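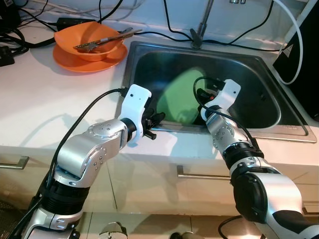
## 4. Washing dishes by hand

Use this procedure for bowls, plates and flatware at the Satcombe kitchen counter. Pots are covered in section 6.

1. Stack used dishes to the left of the sink, each bowl on its own plate. Leave the fork or spoon with the bowl.
2. Scrape leftover food into the trash. Do not rinse it down the drain.
3. Run warm water into the basin and add 2 pumps of Potden dish liquid.
4. Wash the flatware first, then the bowls, then the plates.

**Caution:** Keep wet hands and dripping dishes away from the cables and power adapter at the back of the counter.

5. Hold each bowl by the rim and tilt it so the inside faces you. Wipe from the center out to the edge, then turn it over and wipe the foot. 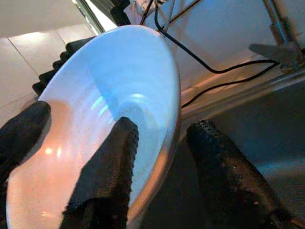
6. Rinse under the faucet until no suds are left. Check the well at the bottom of the bowl, where grease tends to stay.
7. Set the bowl upside down on the drying mat for 14 minutes, then put it away.

**Note:** If food has dried on, soak the bowl for 11 minutes and repeat step 5. Do not use steel wool on glazed bowls.
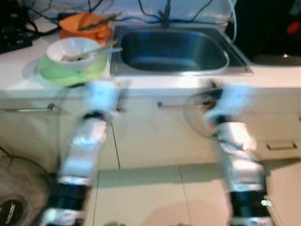 ### 4.1 Closing the sink area

1. Drain the basin and wipe the rim dry.
2. Wipe the countertop and the cabinet handles.
3. Report chipped dishes to Edeltraud Sperling, extension 3610.

Revised Sun 22 December, B. Nazari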